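Desk and Supplies Check, Room 16 -- Andari Study Center
Checked by Han-gyeol Noh, 21/06/2020

1. Wood surface: PASS, with a note. No splinters that I could feel, but there's a faint brownish ring I'd love to see sanded out by August.
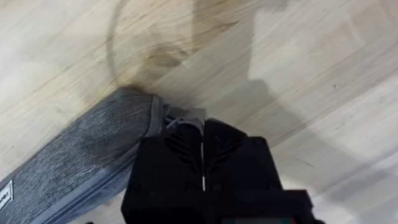
Gray zippered case and the ring mark.

2. Loose items: FAIR. Pens do love to wander, so please cap them and put them back before you go.

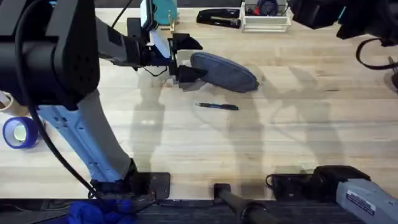
The stapler is best kept at the far edge, next to the wire basket, well away from elbows and sleeves.

3. Fabric case: PASS. Seams feel sound to me -- do give the ends a look now and then, bless them.

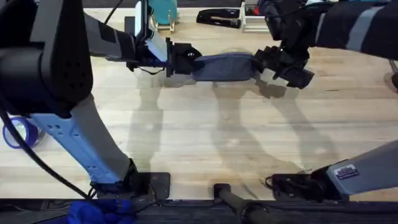 4. Floor outlets: not checked, sorry, next visit!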